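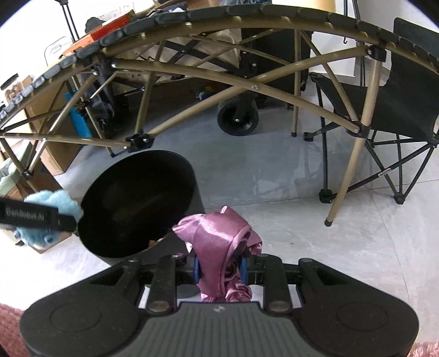 I have been meaning to write about the camping corner since April, and every time I sat down to do it I'd look over at the camping corner and lose my nerve. Well, I finally tackled it on Friday, with a pot of coffee and the radio on, and I'm feeling pleased enough with myself that you're all going to have to hear about it.

For anyone new, we live in a house with no garage and one shallow closet, so all of our outdoor things live at the far end of the playroom. In theory that's fine. In practice the folding wagon goes in first, then the camp chair, then whatever came home from the weekend, and by the time summer is really going the toys have wandered in there too and you can't get at anything without moving four other things (and usually stepping on one).

I started with the soft stuff, which is my favorite way to start any cleanup, as you see a difference so quickly. Fabric scraps, plush toys, dress-up things. I have a terrible weakness for satin. There's a piece of pink that I bought for a doll quilt at Villanueva, the little remnant shop by the bakery, and it has been a cape, a picnic blanket, a river and a curtain, and has never once been near a sewing machine. It was supposed to be ironed and folded. It is so slippery that folding it is like trying to fold water, so I've given up and decided that satin goes in the bin, crumpled, and can be ironed on the day I really need it.

I do love a plain black bin. My friend Rosaura Arboleda talked me into them years ago, when I was all set to buy a matching wicker set from the Genell catalog for $153, and she was right. You can toss things in from across the room, you can carry the whole lot to the laundry, and a bin with a wide mouth means little hands will use it too. A lid would have finished us off in a week!

The wagon was next. I've gone back and forth on keeping it set up, but ours gets pulled out so often (farmers market, library, the long walk down to the lake at Bemau) that folding it just made me cross. So it stays open, against the back, and the small toys that always collect near the wheels get swept up at bedtime. That's the plan, anyway. I set a timer for 15 minutes and we all pitch in, and when it rings we stop, even if there's a block or two left on the floor.

The camp chair I nearly put away in the closet, and then I sat down in it to think and stayed there through most of a cup of coffee. It's a comfortable chair. It can stay where it is, over on the right, and be my supervising chair.

What I still haven't solved is the poles. We have more of them than I can explain, and they want to lean on everything. If you've found a good way to store long, awkward things in a room where people also play, please leave me a comment. I'm going to try a couple of wall hooks first, and I'll report back once I find the drill.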